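Über uns

Storkine. Kleiner Betrieb, großer Keller. Wir reparieren und stimmen Akkordeons, Harmonikas und Konzertinas, seit 2000 in denselben Räumen an der alten Post. Angefangen mit einer Werkbank und einem geliehenen Stimmtisch, heute sind es 2 Werkstätten.

Was wir machen: Stimmplatten neu wachsen, Ventile tauschen, Bälge abdichten, Bassmechanik richten. Auch Notfälle vor dem Auftritt, bitte vorher anrufen. Was wir nicht machen: Keyboards, Klaviere, Orgeln. Werden trotzdem jede Woche gefragt.

Im Lager liegen über 1000 Stimmzungen, sortiert nach Ton und Hersteller. Meistens jedenfalls. Viele davon aus der Auflösung der Werkstatt Lazăr, gute alte Ware, kriegt man so nicht mehr. Leder und Filz kommen von Allik, Wachs mischen wir selbst.
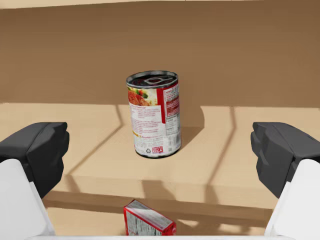 Kostenvoranschlag gibts bei uns immer schriftlich, 30 Euro, wird bei Auftrag verrechnet. Wartezeit derzeit recht lang, vor allem im Frühjahr, ab März wollen alle gleichzeitig. Wer sein Instrument im Herbst bringt, ist schneller dran. Kleine Sachen (klemmende Taste, Riemen ab) oft gleich am Tresen.

Neu: Leihinstrumente. Die kleinen Ronis mit 48 Bässen, für Schüler und Wiedereinsteiger, monatsweise. Koffer und Riemen sind dabei, Noten nicht. Bei Kauf wird die Miete angerechent.

Versand geht auch, aber bitte gut verpacken und den Balg zumachen! Instrument aufrecht in den Karton, nicht auf die Tasten legen. Zettel mit Name und Telefonnummer rein, fehlt erstaunlich oft.

Geöffnet vormittags ab 9 Uhr, nachmittags nach Absprache. Eingang über den Hof, Klingel ist etwas leise, ruhig zweimal drücken. Parken hinter dem Haus, Einfahrt freilasen.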